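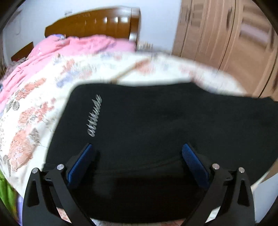
The meeting of the Household Textiles Working Group of the Rumia Residence was called to order at 4:15 p.m. in the ground floor meeting room, with Caroline Lema in the chair. The minutes of the previous meeting were approved with one correction: the number of garments handled in May should read 304. The chair then opened discussion of the folding guide for resident bedrooms, beginning with the surface on which large garments are to be laid out. It was noted that a black garment spread across a bed is easy to make out against a white sheet with a floral print, and that its outline can be checked from above without moving it. Members agreed that the bed remains the preferred surface in all rooms where no table is provided.

1. Preparation of the bed

The draft requires that quilts be moved toward the head of the bed before any garment is laid down. One member asked whether the quilt should be folded first. The chair replied that this would add time in each room and that the draft should stay as written. Clothing already waiting on the bed may remain there, provided it is kept to one side and does not lie under the item being folded.

Agreed: Section 1 to stand without change.

2. Hooded sweatshirts

The group considered the revised text for hooded garments, which had been returned by the laundry contractor, Schwerdtfeger, with comments. The contractor asked that the hood be laid back at the top before the sleeves are touched, and that the pocket be smoothed by hand. The group accepted both points.

There was a longer discussion of sleeves. The earlier draft called for both sleeves to be brought in together. Several members reported that in practice one sleeve is placed along the side of the body while the other is still stretched out over the sheet, and that the finished fold is no worse for it. The chair proposed that the guide permit either method. The proposal was carried, with two members abstaining.

A question was raised about fleece and similar fuzzy fabrics, which do not hold a crease well. It was agreed that these should be folded in thirds and stacked no more than 7 high on the wardrobe shelf.

Agreed: Section 2 to be reworded and sent again to Schwerdtfeger before the end of June.

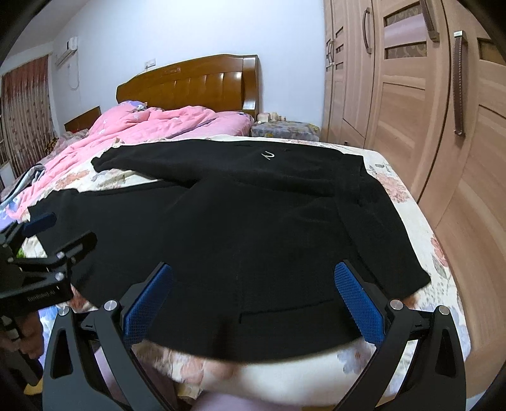

3. Bedside surfaces

Members were reminded that nightstands are not to be used for folded clothing, with or without a cloth cover. Small personal items found on them are to be left in place.

4. Supplies

The quotation from Cundura for 16 shelf dividers was received. A second quotation, from Jostudis, had not arrived by the time of the meeting. The item was deferred.

Action: C. Lema to contact Jostudis and report back.

5. Other business

A request to extend the guide to bed linen was noted. It will be placed on the agenda once Section 2 has been settled.

The meeting was adjourned at 5:05 p.m.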